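The yeast that smells of bananas, and what it is supposed to tell us

5 min read

Every few months a press release lands in which a living thing has been taught to do the job of a cheap plastic gadget. This season's is a baker's yeast that gives off a smell of bananas when there is too much copper in your drinking water. It comes from a small company called Welent, it has been written up warmly in several places, and more than one reader has sent it to me with the word "amazing" in the subject line. I have now read the paper, or the bit of it that has been made public, and I am less amazed than I was hoping to be.

The idea is easy enough to follow. Yeast already makes small amounts of isoamyl acetate, the stuff that gives pear drops and bananas their smell. Yeast also has its own machinery for noticing copper, which is poisonous to it in large doses. Welent's people tied the one to the other, so that when copper gets into the cell a gene is switched on and the cell makes a lot more of the smelly ester. You tip a sachet of dried yeast into a jar of tap water with a spoonful of sugar, leave it somewhere warm, and come back later for a sniff. No meter, no batteries, no colour chart to squint at.

I like the genetics. Wiring a metal sensor to a smell is a neat piece of work, and Vibeke Vigfúsdóttir, who led it, has been careful in the paper to say that it was done with clean lab water and known amounts of copper. The press release is not so careful. It talks about "putting water safety in every kitchen", and that is where I start to grumble.

What was tested

The public part of the paper reports 40 jars. Half had copper added and half did not, and a panel of sniffers was asked to say which was which. They got it right in 90 per cent of cases. That sounds good until you look at how much copper was used, and it was a lot, well above the level at which your water would already taste like a mouthful of coins. There is one chart for lower doses, tucked away at the back, and on it the line for "smells of banana" and the line for "smells of bread" cross over each other twice.

Then there is the matter of what else sets it off. Yeast makes this ester anyway when it is warm and well fed, as anyone who has brewed wheat beer will know. Leave the jar on a radiator and you may well get bananas with no copper in sight. The paper admits this in half a sentence. The instructions on the sample sachet say only "keep warm".

I put this to Bent Bisgaard, who worked on water testing at Akorwood for 20 years before he retired, and he was kinder than I am. He thinks there is a use for it in schools, where a false alarm does no harm and the children will remember the smell. For anything else he would want a second strain in a second jar, one with the copper switch taken out, so that you could sniff the two side by side. Welent says a twin sachet is "on the roadmap". I have been reading about roadmaps for a long time.

Can you trust a nose?

My other doubt is about us and not the yeast. People differ hugely in how well they smell esters, and the same person differs from morning to evening. The panel was made up of staff and students who had been trained on the smell beforehand. I would have liked to see it tried on people with colds, smokers, and those of us past sixty. Jad Karaki, who runs the evening microbiology class in Skinthorpe, tried three sachets with his group in May and got three different answers from the same jar, including "wet dog". He did tell me the room had just been painted, so make of that what you will.

A dye would be duller and much easier to check. The same switch could be hooked up to a red pigment, as others have done with other metals, and you would then have something you could photograph, measure and argue about. When I asked why they had gone for smell, the answer I got back was that it was "more engaging". It certainly got them into the newspapers.

There is also the question of what happens to the jar afterwards. This is an altered organism, and in this country you cannot simply post it to people's homes and trust them to pour bleach on it. The release doesn't mention permission at all. I wrote to ask whether an application had been made and was told that talks were "at an early stage", which I take to mean no.

None of this makes it bad science. I would happily read a follow-up with lower doses, real tap water, hard and soft, and a jar that has been left in a cold kitchen overnight. If it holds up I will say so here.
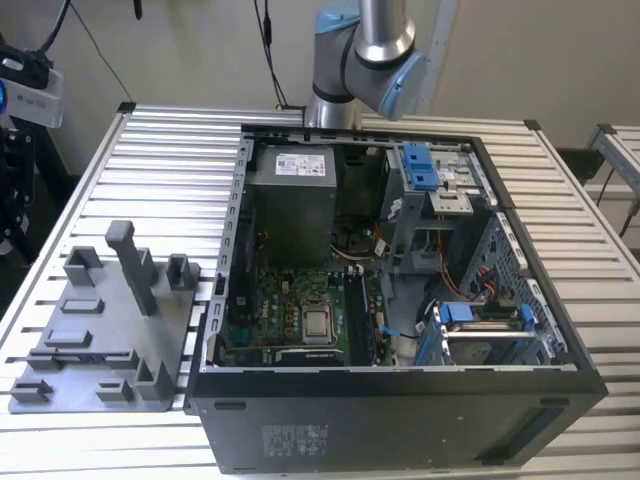
Also in the post

Florence Sutherland writes to correct my piece on glowing houseplants. I said the light was too faint to photograph without a long exposure. She has managed it with her phone in a cupboard and sent the proof, a greenish smudge that she says is a leaf. I accept the correction, with some reservations about the leaf.

Mogens Gunnlaugsson asks what became of the Bergmann bacterial ink, which was going to fade from the page after a set number of days so that paper could be used again. As far as I can find out, the trial batch faded in the bottle. The web page is still up and still taking email addresses. The counter at the bottom says 1103 people have signed up, and one of them is me, so I will pass on anything I hear.

Letters on the yeast are welcome, above all from anyone who has tried a sachet in hard water. Please tell me what the room smelled of before you started.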